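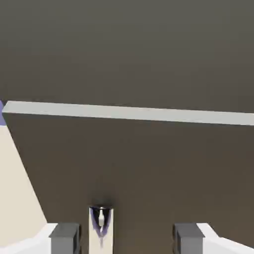

What is the Brallonell workshop building? A two-finger gripper arm for bench use, tested in simulation before any parts are cut.

The simulated model has grey fingers and white housings, and the current test scene puts a narrow upright cream object between the fingers. Jarlath Kavanagh, who leads the build, said the simulator has now logged 735 closing runs with varied start positions. Of these, 495 met the group's limit for side load on the fingers — the rest go back for changes to the approach path.

The physical arm is being put together at the shared workshop in Buckley. The base and shoulder joint are finished. The wrist is waiting on a replacement gear, as the first had too much play. Control code is named Vostudura and runs on a second-hand desktop PC.

Spending so far is £244, mostly on motors and bearings. Members have kept the drawings from November, with 2 changes to the finger mounts. Wiring of the shoulder motor is next.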